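Korletey notebook, bench and home-site log
Saturday, September 4, 2021

Writing this up while it's still fresh, with a cup of tea going cold beside me, because the left hand has dropped out again and I'd like one place where the whole sorry business is set down properly.

The short version is that the left gripper stops reporting its opening width part way through a run. It carries on moving perfectly happily in the hand, fingers open, fingers shut, and you'd never know anything was amiss until you load the run afterwards and find the left trace has gone dead flat. The right one has been good as gold all week, bless it. We are on the jewellery task, the red box and the blue planet cloth, pieces going between box and table, and small things like rings are exactly where we need the width to be believed. A flat line on a bracelet is a nuisance. A flat line on a ring means the run is no good to us at all.

What I did first was go back through everything logged on this task since April. That's 1,088 runs, and 7 of them have the flat trace, all on the left. Not many, I know, and I can quite see how we missed it, but four of the 7 are from this past fortnight, so it's getting worse and I don't want to leave it. 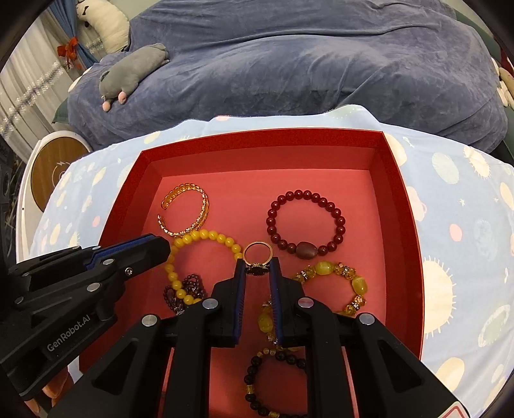
Clunness had the same thing on their pair, according to a note they left on the shared log, and over there it was the cable working its way out of the connector at the wrist, so don't go blaming the firmware until you've had the cover off and given the lead a good wiggle. They also said that re-seating it only bought them a few days.

Well, I'd been blaming the firmware, so that was me told! Cover off after lunch. The latch on the connector looked all right to my eye but there was more play in it than I like, and with the logger running I could get the trace to freeze by bending the lead back towards the forearm. I did it over and over to be sure. Same trick on the right hand, no effect whatever.

Re-seated the connector, put a bit of strain relief on the lead (the soft tape from the Lornelus kit, second drawer down, please put it back) and opened and closed the fingers 200 times with the lead left alone, then another 700 with me tugging at it every so often. No freeze in either lot. I'm pleased with that but I'm not calling it mended, given what Clunness found.

Back to the cloth after that for more jewellery runs.
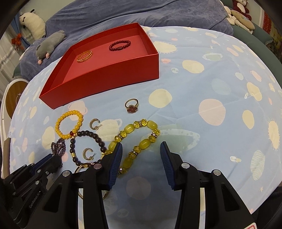 Both grippers over the planet cloth, jewellery task, red box at the back.

Still to do: order two spare leads from Rirkell, and ask whether they do the connector with the screw lock. Add a check to the logger so it beeps if either width sits still while the fingers are plainly moving (I think the wrist camera could tell us that much, but I need to have a proper look). Mark the 7 bad runs so they don't go into the training set by accident. Two of them already had, and I've taken those out.

If you're using the pair before the leads come, look at the left trace at the end of every run and not just at the end of the day. Stop if it's flat, and write down the time.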